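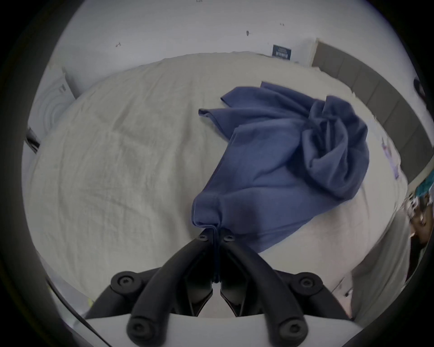
Navy-blue cloth over an off-white duvet.

The ferry from Skivari was late, so I had the house to myself until dark. My brother had sent the key in March with a note that said the water was on and the stove was not to be trusted.

Our father had lived in Brullcombe for the last part of his life, in a house he bought for the shed. He fixed outboard motors in it. People left them by the door with a tag on the handle, and he wrote each job in a ledger. The last entry was number 3215, a fuel line, 162 dollars, not paid.

I started in the bedroom. He had four shirts, all navy, all bought at the same store in Paterson before he moved. I folded them and put them in a box. Then I took them out again and laid them on the bed, thinking my brother might want one. He is bigger than our father was. They would not have fit him.

At six a man knocked. He had a motor in the back of his truck and wanted to know if the shop was open. I told him it was closed. He looked past me into the hall for a while.

"He had my other one," he said. "The Merach."

We went out to the shed with a flashlight. It was on the second bench under a sheet, with a tag on it and a new fuel line. I asked him his number and he didn't know it, but I did.

He paid me 100 in cash and said he would bring the rest. I said that was fine. I wrote it in the ledger under my father's line, and my handwriting looked so much like his that I wrote the word "balance" a second time to be sure – then crossed it out.

My brother came on the last boat. He ate standing up and asked what I wanted done with the tools. A dealer on the mainland had offered 300 for the lot. I said to let me think about it.

"You don't know anything about motors," he said.

I said I knew that. He took his bag upstairs, and I went back out to turn off the light in the shed.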